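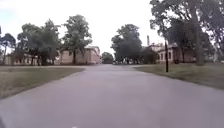
Fahrroboter winterfest machen: Tipps aus der Werkstatt

Unser Wegeroboter, ein Dretari mit vier Rädern, fährt auf dem Gelände Stamcombe zwischen den Gebäuden hin und her. Die folgenden Handgriffe haben sich bei uns bewährt. Werkzeug: Inbusschlüssel, weicher Pinsel, Mikrofasertuch, Drehmomentschlüssel.

Räder und Achsen

Vor dem Anheben den Akku abklemmen. Das Fahrzeug auf zwei Böcke stellen und jedes Rad von Hand drehen. Schleift es, sitzt meist Gras oder feiner Splitt hinter der Nabe. Mit dem Pinsel herausholen, keine Druckluft verwenden, sonst wandert der Dreck ins Lager. Reifendruck immer kalt messen. 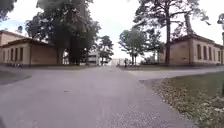 Im Herbst kommt Laub dazu. Es wickelt sich gern um die Vorderachse und verdeckt den unteren Abstandssensor. Wir schauen in dieser Zeit nach jeder Fahrt nach, sonst alle 3 Tage.

Kamera und Sensoren

Die Frontscheibe erst abpinseln, dann feucht wischen. Trocken gerieben gibt der Staub feine Kratzer, und die bekommt man nicht mehr heraus. Glasreiniger mit Alkohol greift die Beschichtung an. Destilliertes Wasser genügt.

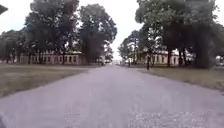

Danach den Sitz der Kamerahalterung prüfen. Rauer Asphalt rüttelt die 2 Klemmschrauben mit der Zeit los. Ein Strich mit Lackstift über Schraube und Halter zeigt auf einen Blick, ob sich etwas verdreht hat. Narendra Chauhan hat uns dazu noch mittelfeste Schraubensicherung empfohlen, seitdem ist Ruhe.

Akku einlagern

Bei längerer Pause auf halbe Ladung bringen, trocken und frostfrei lagern. Kontakte mit einem Tuch abreiben, kein Fett auf die Steckflächen.
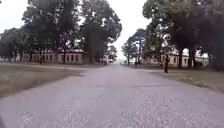 Probefahrt

Nach jeder Arbeit am Fahrwerk 33 Meter geradeaus fahren, im Schritttempo und mit der Hand am Funk-Stopp. Zieht der Roboter zur Seite, zuerst den Reifendruck vergleichen und danach erst die Spur einstellen.

Weitere Beiträge
Ladestation Hillthorpe: Kontakte reinigen
Staniforth-Radnaben nachfetten
Kabelbruch am Notausschalter finden
Frühjahrscheck im April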